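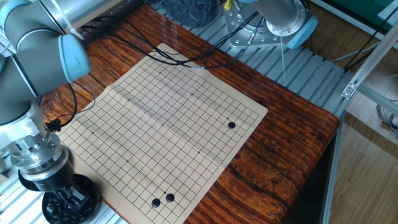
클로카우, 4월

교회에서 침묵이 사라지고 있다. 내가 다니는 클로카우의 교회는 등록 교인이 138명인 작은 교회다. 예배는 한 시간 남짓인데, 그 안에 소리가 나지 않는 순간이 거의 없다. 기도 시간에는 반주가 깔리고, 성찬을 나누는 동안에는 찬양대가 노래하고, 축도가 끝나기 무섭게 후주가 시작된다.

예전에는 그렇지 않았다. 내가 어릴 때 다닌 부스토스의 교회에서는 죄를 고백하는 순서에 목사가 "잠시 침묵으로 기도하겠습니다"라고 말하고 정말로 입을 다물었다. 어린 나에게는 그 시간이 길고 지루했다. 마룻바닥 삐걱거리는 소리와 어른들 기침 소리를 들으며 빨리 끝나기를 바랐다. 그런데 지금 그 예배에서 기억나는 것은 설교 내용보다 그 시간이다.

반주를 넣는 사람들의 사정도 안다. 조용해지면 처음 온 사람이 어색해한다고 한다. 아이들이 떠드는 소리도 덜 들린다. 인터넷 중계를 보는 교인은 소리가 끊기면 고장인 줄 안다. 모두 일리가 있는 말이다. 하지만 어색함을 없애는 일이 예배의 목적은 아니다. 하나님 앞에 앉아 할 말이 없다는 사실을 깨닫는 것도 기도라고 나는 배웠다.

열왕기상 19장에서 엘리야는 바람과 지진과 불을 차례로 겪는다. 여호와는 그 가운데 계시지 않았고, 그 뒤에 세미한 소리가 있었다. 이 본문으로 하는 설교를 여러 번 들었는데, 설교가 끝나면 곧바로 전자오르간이 울렸다. 들은 말씀을 생각할 틈이 없었다.

지난해 프레르쿠텐에 있는 수도원에서 며칠 묵었다. 저녁 기도에서 시편 한 편을 읽고 나면 수사들은 한참 동안 가만히 있었다. 첫날에는 누가 순서를 잊은 줄 알았다. 셋째 날쯤 되니 방금 읽은 구절 가운데 한 줄이 머릿속에 남았다. 집에서 혼자 성경을 읽을 때는 좀처럼 없던 일이다.

수도원처럼 하자는 말은 아니다. 주일 예배에는 아이도 있고, 오래 앉아 있기 힘든 노인도 있다. 내가 바라는 것은 고백의 기도 뒤에 1분, 설교 뒤에 1분이다. 주보에 '침묵'이라고 적고 그 시간에는 마이크와 악기를 모두 쉬게 하면 된다. 따로 돈이 들지도 않고 연습도 필요 없다.

처음 몇 주는 불편할 것이다. 누군가는 휴대전화를 꺼낼 것이고, 사회자는 1분을 다 채우지 못하고 입을 열 것이다. 그래도 사순절 한 철만이라도 해 보고 나서 그만둘지 정했으면 한다. 올해는 늦었으니 내년 사순절 예배 순서를 짤 때 이 안건을 다시 낼 생각이다.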